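I have been waiting to write this one up for weeks! Our robotics club has a new project, we named it Cladura after about an hour of arguing, and it is the most fun I have had since I joined. The goal sounds small. Get a two-finger gripper to clear a heap of household trash off a bed and into a bin. Wrappers, boxes, tissues, the stuff that piles up in any bedroom in Polham by the end of May.

Before the arm gets anywhere near it, we do the job ourselves with grippers you hold in your hand, so that it has good examples to learn from. I signed up for this part thinking it would be the easy part. Ha.
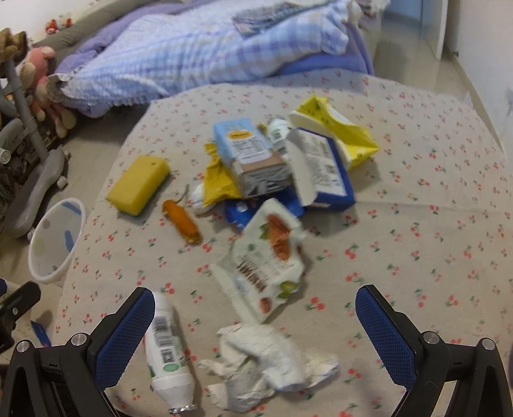
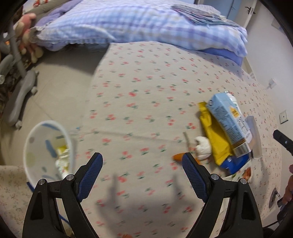 Cladura work in progress: trash on the cherry sheet, seen from between the fingers.

You'd think picking up a tissue would be nothing. My own hand does it without asking me. With the gripper I had to learn to come in low, close slowly and stop before I started dragging the sheet along with it. Crumpled paper is pretty forgiving once you get the hang of it. Thin wrappers are the ones that get me, especially when they lie flat, because the fingertips slide right over the top and close on nothing. Cartons are great as long as you go for an edge. If you try to grab one across the wide side you just push it around the bed like a little snowplow.

Tiziana Bassi is our best operator by a mile. She plays cello and I am convinced that has something to do with it. She made 7 clean pickups in a row on her first evening, while I was still chasing the same wrapper, and then she sat down next to me and talked me through it: look at the thing you want, forget about your wrist, let your elbow do the turning. It helped a lot! I still tip my wrist too far at the bin, but I miss the opening a lot less than I used to.

We're up to 286 saved pickups. The target is some 2,000 before we train anything serious, so yes, there are a lot of evenings ahead of us. Rami Darwish wrote the script that sorts the good ones from the bad ones, and he keeps the bad ones too, in their own folder. I asked why and got a really interesting answer about how he wants to check later whether the model makes the same mistakes we do. My guess is it will. I hope it at least picks up Tiziana's habits along with mine.

The part I keep thinking about is order. When I clean my own room I don't plan anything, I just grab. But a heap has a top and a bottom, and if you pull from underneath, the rest rolls somewhere worse. After a few rounds I noticed I was going for the loose things at the sides first and leaving the middle for last. Tiziana does it the other way around, top of the heap and straight down. Rami says to keep both styles in the set for now, and we'll compare them once we have enough.

Two things on my list for next time. I want to try resetting the heap with my eyes closed, so I stop laying everything out in the shapes I already know how to grab. And I want to slow down on the release, which I rush every single time.

If all goes well we take Cladura to the Fivside student meet, where the Oyelaran team will have their laundry folder running again (they were so good last year — I stood at their table for most of the lunch break). We have a ton to do before then. I'm back on the gripper tomorrow at six, and I've already told Tiziana that the flat wrappers are mine.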